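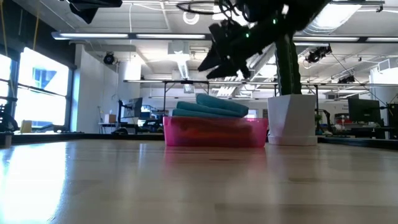
Folded cloths, pink bin, cactus. The ideal, more or less.

I have come round to the view that there are two kinds of household, the ones that fold their cleaning cloths and the ones that have a cupboard you open carefully. I was brought up in the second and married into the first, and for years I assumed my side was simply wrong. I'd like to argue that both sides are wrong, though mine is wrong in a more relaxed way.

Start with what a cleaning cloth is for. It is there to be made filthy. A napkin has some claim to a crease, because a guest will see it, and a shirt has to go out and face the public. A cloth spends its working life under the rim of a sink or down the back of a radiator. Folding one into quarters before it goes off to meet the hob is like ironing your socks for a mud run. And yet I do it. I stood in the kitchen this morning and squared up a stack of them with the edge of my hand, like a bank clerk.

The case for folding is usually made on grounds of space, and I don't believe a word of it. A cloth takes up the same amount of room in whatever shape you leave it, provided you are willing to push. What folding gives you is the stack, and what the stack gives you is the feeling that somebody competent lives in the house. My Holst shelf unit, which leans, looks almost upright with a pile of folded cloths on it. It's a form of stage scenery. I have no objection to scenery, but let us call it that.
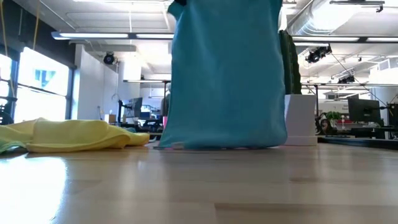
Held up by one end, a cloth looks far more obedient than it is.

It is the picking up that defeats people. Folding itself can be learnt in an afternoon, but first you have to find out which bit of the heap is a corner, and a heap has no wish to tell you. You take hold of what seems to be an end and lift. Down comes a long drop of fabric with the hem all bunched at the bottom, and now you must find the other corner, which has gone to stand behind its friends. Fitted sheets have had all the jokes, and fair enough, but a fitted sheet at least gives you elastic to be angry with. A plain square cloth ought to be the easiest thing in the world, and that's what makes it so insulting when it isn't.

Then there is colour. Cleaning cloths now come in the shades of a sweet shop, and with the colours have come the rules. Yellow for the bathroom, green for the kitchen, blue for glass, or some other arrangement which the household has agreed on and only one member of it can remember. I once bought a packet from Nostside which came with a little card explaining the system. I lost the card and kept the guilt. For two years I cleaned windows with whatever came to hand and felt each time that an inspector might ring the bell.
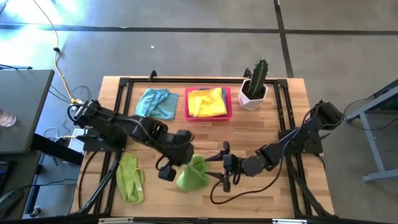

Lutz Stüber wrote to me after I had aired some of this before, to tell me that the colours are the only part worth keeping. Fold them or don't, he said, but a cloth that has been round a toilet must never be allowed to pass for one that hasn't, and anyone who sneers at the system should be made to eat at their own table. He added that he hadn't folded a cloth since he left home and had come to no harm.

I have thought about that letter more than I'd like. He's right about the toilet, obviously. Where I part company with him is on the heap, because I've tried living with the heap. One September I gave up folding entirely and threw the lot into a Piltora basket at the bottom of the stairs. It was lovely for a fortnight. Then I found I was always using the same two cloths, the ones on top, while underneath them the rest of the population lay about in pristine idleness. Folding had at least made me take turns.

So I have arrived at a position that will please no one, least of all my in-laws. Fold in half, once, badly. Don't match the corners. Don't smooth anything with the edge of your hand. Put them in a shallow bin where you can see the colours, and if the lowest one sticks out over the side, let it stick out. 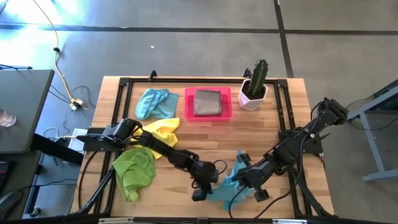

On the table, one grey cloth squared away and the others still thinking about it.

I'll admit there is a charm in the middle stage, when a single cloth has been dealt with and the rest are lying about in their bright colours like holidaymakers. One neat square makes the remainder look worse, but it also makes them look possible. I've stopped at that point many times and gone to put the kettle on. The kettle is an Ireo, it is extremely slow, and by the time it boils I've usually decided that the yellow one can stay where it is.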